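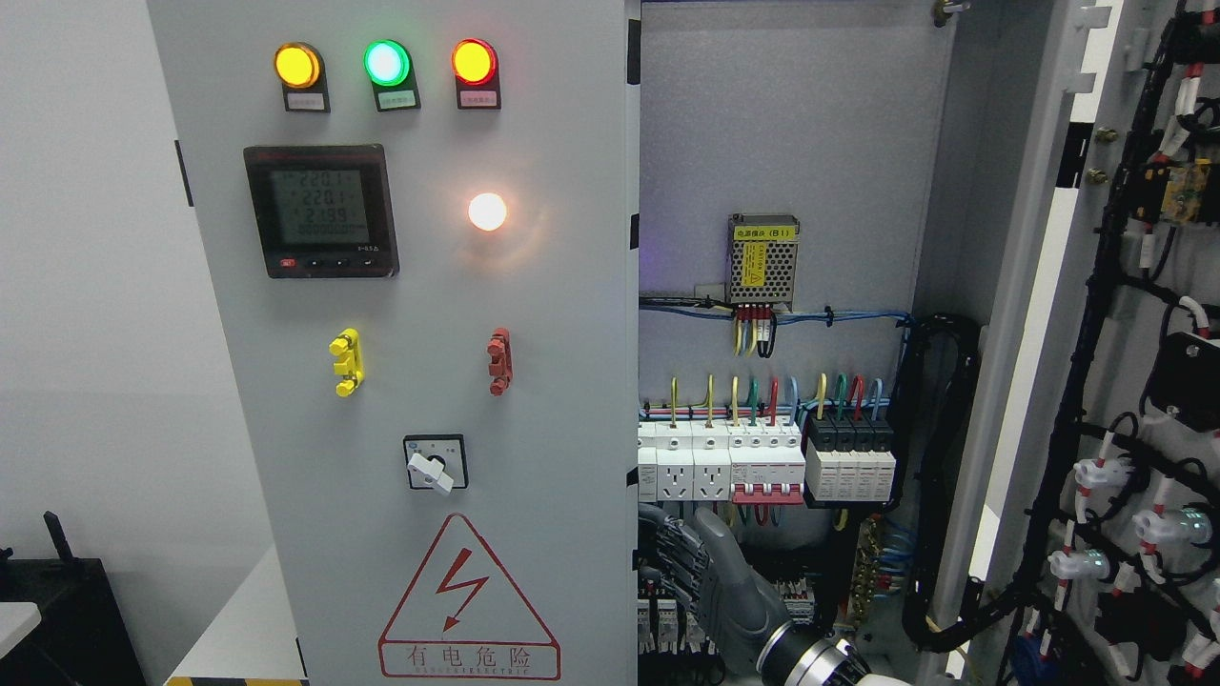
The arm at the control cabinet, with the amber, green and red lamps lit on the closed door.

Solène Bodin has spent most of the year collecting examples for a learning system that is meant to work on electrical cabinets. She runs the collection at Fitstead, and she doesn't describe the job as glamorous.

"You set up the task, you do the task, you reset it," she said when we spoke on 14th May. "Then you do it again with something changed."

Her group aims for 300 accepted examples of each task before any training starts. An example is one full attempt, with the video and the arm's joint positions saved together. Mathis Besnard reviews them in the afternoon. On a good day he keeps 49.

"People think the rejected ones are the failures," Besnard said. "A lot of them are fine as work. The video and the joint data don't line up, or the operator stopped to think for ten seconds and the arm just hung there. I can't use that."

Failures are kept in a separate folder. Bodin wants them for a later stage, when the system will be asked to judge its own attempts.

The first 100 examples they gathered had to be thrown out. All came from one operator, Majdi Kanaan, who is quick and approaches every switch from the same side. The model learned his habit and did poorly when the starting position moved. Now the operators trade places every two hours.

"I was a little offended," Kanaan said. "Then I watched the playback and it was me exactly." 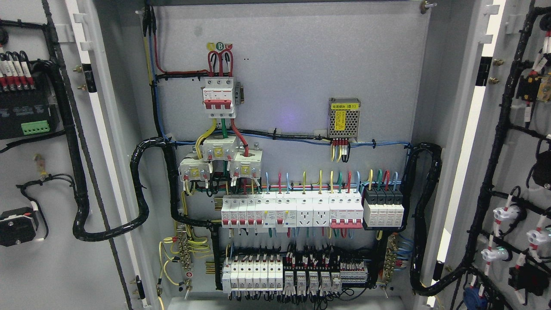
Do the operators need to be electricians?
Most of them aren't. They get two days of instruction and work from a written task sheet.

Bodin expects to finish the switch tasks in July and move on to plugging and unplugging relays. She has asked for a second reviewer and is waiting to hear.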